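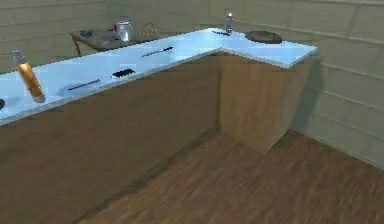
Kitchen interior with pale blue worktop and brown wood-grain cabinets. Computer render.

Callari 633 Print Viewing Booth

Desktop and wall-mounted viewing booth for camera clubs, print judges and home printers

Overview

The Callari 633 is an open-fronted booth for looking at photographic prints under steady, even light. It takes one mounted print up to 609 mm on the long side, or several smaller prints side by side. The body is folded sheet steel with a matt neutral grey finish inside and out. The lamp unit sits in the hood and shines down on the print at an angle that keeps glare off gloss and lustre papers in normal use.

The booth is supplied as a flat pack and goes together with eight screws. It can stand on a table or be fixed to a wall with the Stulletti bracket (sold separately, see Accessories).

It replaces the Callari 600, which had fluorescent tubes. Tubes for the 600 are no longer supplied. The 633 lamp unit does not fit the older hood.

What is in the box

Base panel
Back panel with print ledge
Two side panels
Hood with lamp unit fitted
Power supply with 2 m lead and UK plug
Eight screws and a hex key
Four stick-on rubber feet
Neutral grey test card
Instruction leaflet

Specification

Outside width: 700 mm
Outside height: 560 mm
Depth at base: 420 mm
Clear width between side panels: 633 mm
Longest print side, landscape: 609 mm
Longest print side, portrait: 450 mm
Light source: LED strip, two rows
Colour temperature: 5,000 K
Brightness at centre of back panel: adjustable from 200 to 1,000 lux
Dimmer: rotary, with click stop at each end
Warm-up time: five minutes
Supply voltage: 230 V AC to 24 V DC adaptor
Weight assembled: 9.5 kg
Finish: matt grey powder coat
Guarantee: three years, lamp unit included

Light levels

Prints look darker or lighter depending on the light they are seen in. A print judged under bright light at home will often seem heavy in the shadows when it is put up in a dim hall. The dimmer on the 633 is there so that the same print can be checked at both ends.

The upper setting gives 1,000 lux at the centre of the back panel. Use it for finding dust spots, banding, cutting marks on the mount and small faults in retouching. The lower setting gives 200 lux, closer to the light in a living room in the evening. Settings between the two can be marked on the blank scale next to the knob with a soft pencil. Clubs with a fixed judging stand may wish to measure the light at the stand and mark the dimmer to match.

The colour of the light stays the same across the whole range. The lamps do not contain any ultraviolet output intended to excite paper brighteners, so papers with a high brightener content may look slightly warmer in the booth than they do by a window.

Setting up

Stand the base panel on a firm, level surface. Fit the side panels first, then the back, and leave all screws finger tight until the hood is on. Tighten the back screws before the front ones. If the hood rocks, slacken the side screws by half a turn and press down on both front corners while tightening again.

Place the booth so that no window or room lamp shines directly into the opening. Strong wall colours behind the viewer can show up as a tint on gloss prints. Switch off desk lamps during viewing, and turn the monitor away or switch it to a plain grey screen.

Allow five minutes after switching on. Put the test card on the ledge and check that it looks the same tone from left to right. A visible fall-off on one side means either stray light from the room or a loose lamp connector. The connector is behind the small cover at the right-hand end of the hood.

Mounted prints

The print ledge is 12 mm deep and takes boards up to 5 mm thick with space to spare. Club boards of 500 x 400 mm fit either way up. Portrait boards at the full 500 mm height do not lie flat on the back panel because the hood comes down to 450 mm; they must be leaned forward on the ledge, and the top edge will then be brighter than the foot. Where full-height portrait viewing matters, order the tall side panel set.

Unmounted prints can be held with the magnetic strips. Do not use adhesive tape or putty on the back panel. Both pull the powder coat and leave shiny patches that will reflect.

Accessories

Stulletti wall bracket. Steel, two-part. Hooks over a rail fixed to masonry or to studs. Not suitable for plasterboard alone. Holds the booth level or tipped back by five degrees.

Tall side panel set. Raises the hood by 90 mm. Brightness at the centre of the back panel drops by a fifth at the top setting.

Costigan carrying case. Padded, with outside handles and a pocket for the power supply. Takes the booth taken apart, not assembled. The lamp unit stays in the hood.

Magnetic strips. Pack of four, grey, 300 mm long.

Spare test card. Replace when marked or faded. Cards should be kept in the sleeve when not in use.

Spare lamp unit. User-fitted, two screws and one connector.

Care

Unplug the booth before cleaning. Wipe the panels with a dry or barely damp cloth. Do not use spray polish, glass cleaner or anything with a scent or wax in it, as these leave a sheen. The lamp cover can be slid out to the left and washed in warm water with a drop of washing-up liquid. It must be fully dry before it goes back.

Scratches can be touched up with the matt grey paint sold for the booth. General household grey paint is usually too blue and should not be used on the inside faces.

The lamps fade very slowly. For most home users the lamp unit will outlast the guarantee by a wide margin. A club that leaves the booth on throughout its meetings should have the brightness measured once a year.

Common questions

Can two booths be used side by side?
Yes. Leave 50 mm between them for the power leads. Set both dimmers to the same point and compare the test cards before use. Lamp units bought at different times may differ slightly.

Does it work for transparencies?
No. The 633 is for prints only. For slides and negatives see the Pretness light panel.

Can it be run from a battery?
Any regulated 24 V DC supply rated at 2 A or more, with the correct plug, will run it. Damage caused by other supplies is not covered by the guarantee.

Is the hood vented?
Yes, along the rear edge. Keep the slots clear and do not stack boxes or mounts on top.

Ordering and delivery

Booths are sent by courier in one carton. The tall side panel set travels in a separate carton and may arrive on a different day. Check both for dents before signing. Transit damage must be reported within three working days, with the carton kept for inspection.

Clubs may order on account with a purchase order on headed paper. Unused booths can be returned within 30 days in the original packing. Lamp units that have been fitted cannot be returned unless faulty.

Orders for the wall bracket placed in November are sent in the first week of December.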